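3.2 Baskets and small soft items

The second part of the study looked at how people put small household items away at a table. We followed the layout used by Demirtaş and Tekin in their Hendus work, with one basket and a bare wood-grain surface, and kept the instructions short. Each participant was told which items belonged in the basket and was left to choose the order.

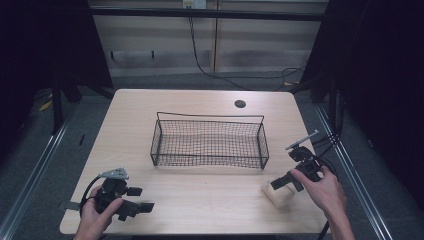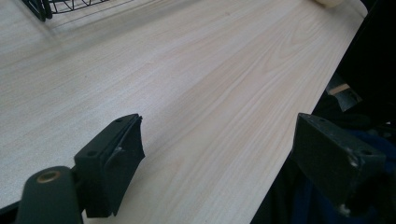 Figure 2. The tabletop used in the basket task.

Does the order in which items go into a basket affect how long the tidying takes? Order made little difference for soft items, which could be pushed aside to make room, but it mattered for rigid ones, where a poor first choice often meant taking something out again.

Across 306 trials, the basket was moved before the first item went in on 50 occasions. Most of these moves were short and brought it closer to the person's preferred hand. Eight participants moved it in every trial — a habit that Eren and Tokgöz also saw in the Lolis kitchen study, although their baskets were deeper and had solid sides. We did not correct for this, and the moved trials are kept in the totals given in Section 4. Two trials were left out of the timing results after the participant stopped to ask a question.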